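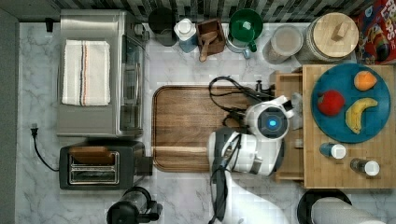
Photo: Hestcombe Kitchens

Hestcombe opens countertop storage showroom in Mokitz

MOKITZ, March 9, 2025 - Hestcombe Kitchens has opened a showroom in Mokitz for people who want to get more use out of a crowded kitchen counter. The 600-square-foot space is on Nel Street and has 4 full-size counters, each set up the way a household might use it on a weekday morning.

One of the counters has a white marble pattern with gray veining and a dark mosaic backsplash. The toaster oven and the toaster are on the left, and mugs, canisters and a small wooden crate with a wooden spoon stand along the back. A wooden cutting board lies in the middle, within reach of everything else.

Visitors can move the items, try a different order and ask staff for a plan of their own counter at no charge. The plan shows where each appliance should go and how far it will be from an outlet.

The showroom also carries the Zukley line of canisters and crates. Zukley sets start at $285, and a full counter set with a cutting board costs $509. Orders placed in March include free delivery within Mokitz.

The showroom is open daily except on public holidays. No appointment is needed, but counter plans are drawn up in the order visitors arrive.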